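Keep the court door open, please

19/09/2019

I spent a whole day last week in the public gallery at Vumwood magistrates' court, and I'd like to recommend it to you, partly because it's free and partly because I was the only person in there who didn't have to be. Not a single reporter, not one student with a notebook. I ate a cheese roll on the steps at lunchtime and went back in for more.

What got me going was a bail hearing. I won't give the details (the trial's still to come and I don't fancy a letter from anybody's solicitor), but it was over in less time than it takes to boil an egg. The prosecution said one thing, the defence said another, the bench whispered, and a man was sent back to a cell until February. February! He hasn't been convicted of anything. He may well be guilty, I've no idea, and neither has the bench yet, that's rather the point of having a trial.

Now, I'm not one of those people who thinks everyone should be let out. Some people really are a danger and some really will be on the next ferry. I've been burgled twice and I wasn't feeling very forgiving either time. But if we're going to lock somebody up before we've heard the evidence, I do think the reasons ought to be said out loud, slowly, in words that the person in the dock can follow. What I heard was "substantial grounds" and a section number. His mum was sitting two rows down from me and she turned round and asked me what it meant. Me!
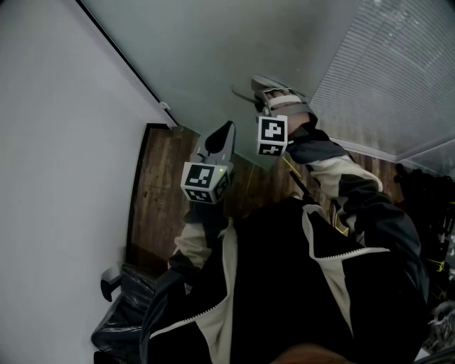 A grey-green panel, a plank floor and a gripper in each hand.

The Porusow paper used to send someone to every sitting. My dad read the court page before the football, and so did everyone else in our street, and yes, a lot of it was nosiness. Fine. Nosiness did a job. You knew what you'd get for drink driving, you knew which benches were soft and which weren't, and if somebody was remanded for months over something silly there'd be letters about it by the weekend. The paper's owners closed that desk years ago and the page is now mostly adverts for conservatories.

Then there's Fuvside. The court there shut and everything moved to Vumwood, so if you live out that way you've got a 50 minute bus ride, if the bus comes. I took it myself to see what it was like. Miss it and you're late, and if you're late there may be a warrant out for you, and then at your next bail hearing somebody stands up and says you've got a history of not turning up. I'd love to know how many people on remand are really just people with a rotten bus service.

I put all this to the bloke behind the counter at Kocabaş, the café opposite the court, which has the best lentil soup in town by the way. He reckoned most folk would be happier not knowing. He sees them come in before their hearings, can't eat a thing, order tea and leave it. He thinks a gallery full of gawpers would make it worse, and I've been chewing on that since. He could be right about some of them. But that mum would've been glad of somebody who'd sat through a few hearings and could tell her what came next.

So what do I want? Written reasons, in plain English, handed over on the day whenever bail's refused. A list of the day's cases pinned up where you can read it without asking (the one at Vumwood was behind a pot plant). And a few more of us in the seats. There are 73 in the main gallery, according to the fire notice by the door, and it's warm and there's a decent loo.

I'm going again next month. I'll bring a cushion this time, those benches are murder on your back.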